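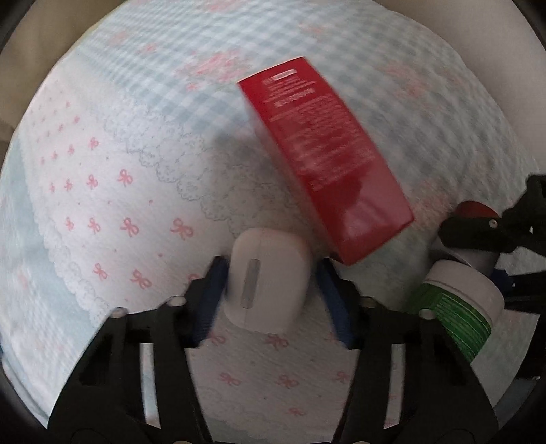 Brelach工作室通讯
2022-01-15

Fallik杂志设计专栏“旧物新读”上线

从本期开始，Brelach与设计杂志Fallik合作推出长期专栏“旧物新读”。专栏由Halina Makowska主笔，Aurel Avram负责图版和编排，中文版由工作室同步翻译，刊登在杂志网站的“研究”栏目下。印刷版隔期选登，篇幅比网络版短。

专栏的起点是工作室去年做的一次内部整理。搬到新办公室之前，我们把历年的项目资料过了一遍，里面有不少没有进入最终方案的草图、模型照片和厂家往来信件。其中一部分和当时的委托已经没有多大关系，却记录了一些具体的设计问题：一个铰链为什么改了位置，一种面料为什么在打样之后被放弃，说明书上的一行字为什么要挪到另一页。这些内容过去只在同事之间口头流传，人一离开就断了。Halina提议把它们写出来，Fallik编辑部的Hanna Wasilewska看过试写稿之后，决定给一个固定版面。

第一篇题为《把手的高度》，谈的是工作室早年为家具厂Reuter做的一组储物柜。当时厂方给出的把手高度沿用旧图纸，设计组在试用中发现，站着开门和坐着开门的人对这个高度的看法相差很大。文章收录了4张当时的手绘剖面图，以及Reuter技术部门的两封回信。信中有一段讨论门板开孔后的强度，写得相当细，征得对方同意后全文照登。最后投产的高度比原图纸低30毫米，改动不大，但模具要重开，为此双方来回谈了几个月。

第二篇预定谈窗边。内容包括窗台的深度、窗帘盒的做法，以及租住的房子里不能在墙上打孔时有哪些固定方式。作者是Barbara Górecki，她在工作室做室内方向，这篇稿子的初稿已经交到编辑部，目前在核对材料名称的译法。波兰语和中文里对几种织物的叫法并不完全对应，我们打算在文末附一张对照表。
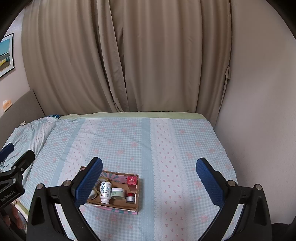 第三篇由Lucyna Czerwiński执笔，题目未定，方向是包装上的小字。她收集过一批日用品包装，按字号和行距做了归类，这次准备从中挑出有代表性的几种，谈谈设计者在版面不够时通常先牺牲什么。Lucyna在稿件提纲里写道，她不打算评选好坏，只想把每种处理方式的代价写清楚。

专栏的每篇文章长度不作统一规定，编辑部只要求图片有出处，引用的信件和图纸取得授权。为此我们重新联系了几家过去的合作方，多数很快给了答复。有一家公司已经并入别的企业，档案不知去向，涉及它的一篇暂时搁置。如果有读者了解Forevel公司当年灯具部门的情况，或者手里保存有产品目录，请与工作室联系，复印件或扫描件都可以。

关于更新频率，前5篇的选题已经定下，每月一篇。4月的一期会晚一些上线，Aurel那段时间要去印厂看样。翻译稿与原文同日发布，如有修订，会在文末注明修改的段落。

随专栏一起，Fallik还会印一本小册子，收入前几篇文章和部分没有在网上刊登的图纸。小册子印300本，骑马钉，封面用工作室库存的灰卡纸，不另作覆膜。订阅本通讯的读者可以优先登记，每人限领一本，只收邮费。登记时请写清收件地址和希望收到的语言版本，中文版和波兰语版分开装订。登记表放在工作室网站的“出版”页面，收到后会用邮件回复确认。

另有两件事一并告知。

一是资料室恢复接待来访。需要查阅纸质图纸的读者请提前一周写信预约，说明要看的项目名称和大致年代。资料室目前能提供目录的部分只限于家具和室内两类，平面设计的资料还在编目。馆内可以用铅笔做笔记，拍照须先填写申请单，图纸不外借。

二是去年秋天的公开讲座录音已经整理完毕，文字稿将近期放到网站上。讲座中观众提问的部分有几处听不清楚，整理时作了省略，并用方括号标出。当时在场的朋友如果记得自己问了什么，欢迎来信补充。

对专栏有选题建议，可以直接写给Hanna Wasilewska，也可以回复本邮件，由工作室转交。来稿请附不超过一页的提纲，图片先发小图即可。

下一期通讯将刊登《把手的高度》的节选，以及Barbara关于织物译名的一则短札。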